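January, a little after 6 a.m.

Awake again with the knee. I have decided to stop calling it "the bad knee," as that implies a good one, and the other has been making a noise on the stairs like someone opening a bag of chips in church.

Language class last night. Week 4 of Icelandic for Beginners, and I remain the most beginning of the beginners. We did numbers, and I was feeling pretty smug about numbers until I learned that one through four change depending on what you're counting. Past four they calm down. So I can now say I have five horses, with confidence, but if I own only three I'll have to stay quiet about them or buy more.

Malou Vídalín teaches it with tremendous patience and a thermos she never seems to drink from. She asked us to go around and say why we signed up. The couple in front said a trip in the fall. The young man by the radiator said sagas. I said I'd wanted to for a long time, which got a nice nod and isn't true. I signed up because pottery was full and the woman on the phone at Wunholm read me the next thing on the list. If she'd been reading from the bottom up I'd be doing bookkeeping.

The textbook cost $48 and has 353 pages. I've done eleven. At this rate I'll be able to ask where the post office is at about the time they close the last post office. It has a family in it, the way these books do, and the father is always losing his coat. Every chapter. He has lost it in the nominative and he has lost it in the accusative, and I peeked ahead and he's going to lose it in the dative too. His wife is cheerful about this. I think she's hiding it.

Homework was ten household words on sticky labels, stuck to the actual objects. I got as far as the refrigerator, the door, the chair, and the window, and then ran out of labels and used the back of a Rebelo receipt and tape. The tape took some paint off the door. I now know the word for door extremely well.

Maëlys came to supper and read all of them out loud in her French accent, better than I do, having never had a lesson. She said the trick was not to be embarrassed. I said that was easy for people who aren't embarrassing. Soup, the heel of the bread, two of those little oranges each. She took the crossword with her, which I noticed after she left, so that's war.

Paid the gas. Called about the gutter and got a recording. Must write to Skukik again about the boots — two left feet, size nine, and their email back thanked me for my feedback.

Later, past 10. Did half an hour at the kitchen table with the book and the phone propped against the sugar bowl, saying "r" at it. The app scores you out of a thousand. I got 629 on "knife," hnífur, where you're supposed to breathe out before the n as if you'd been mildly disappointed. I have a lifetime of practice at that and still only 629. Green, grænn, went worse. There's a little puff before the double n that I can hear perfectly well when other people do it, and when I do it the dog leaves.
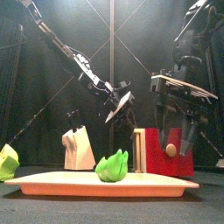 Maëlys Vasseur, by telephone at a quarter to eleven, says I'm going about it backward and should learn whole sentences and let the grammar find its own way in, like a cat. She learned English from song lyrics and did fine, she says, apart from one bad month when she called every man she met baby. Also seventeen across is "ottoman" and I had it wrong.

Tried whole sentences. Managed "The coat is not here." Said it several times walking up and down the hall and felt almost fluent, and a bit sad for the man.

Next week is verbs. Malou says there's a handout. She said it the way a dentist says "pressure."

Put the recycling out. Cold, very clear, stars all over the place. Don't know the word for stars. Looked it up, shut the book, and had lost it by the top of the stairs. Knee about the same. Need more labels, and eggs.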